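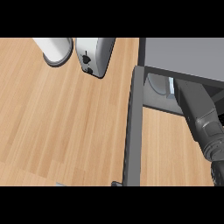 Wandora Home Simulator – Frequently Asked Questions
Updated September 2025

What is Wandora?
Wandora is a software kit from Kistura for testing robot arms on household jobs in simulation. You load an arm, pick a room and run the task.

What comes in the base kit?
19 rooms and 500 household objects. Cabinets have doors that open, so you can practice reaching inside.

Can I use my own arm?
Yes. Import the model file and set the joint limits. If the arm clips through a shelf, check the collision shapes first.

Does it handle clear objects?
Yes, but they take longer to render. Turn clear materials off for quick runs.

What is the Kellel add-on?
Kellel adds more kitchens. It is sold separately and needs version 2 or later.

I get error 508 when I load a room. What now?
The room file is incomplete. Delete it and download it again.

Can I move my license to another computer?
Yes – sign out on the old one first.

When is the next release?
November.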